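Shemweta Residents' Forum > Building Rules > Quiet hours

pisisum_board
The board proposes that quiet hours begin at 9 p.m. in place of 10 p.m., effective in March. Written comments are welcome in this thread.

unit38
I object. Residents who work late shifts cannot finish laundry before 9 p.m. The present rule has served for 14 years.

brarkov_east
I support the proposal. Sound carries through the east stairwell, and we have filed 2 complaints this winter.

unit38
Then the stairwell doors should be repaired first - the hours are a separate matter.

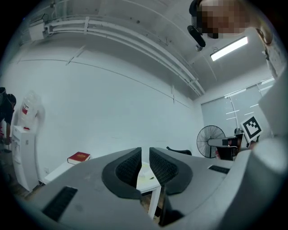
Reply 5
anitz_tenant
I would accept 9 p.m. for music only. Laundry should remain as it is.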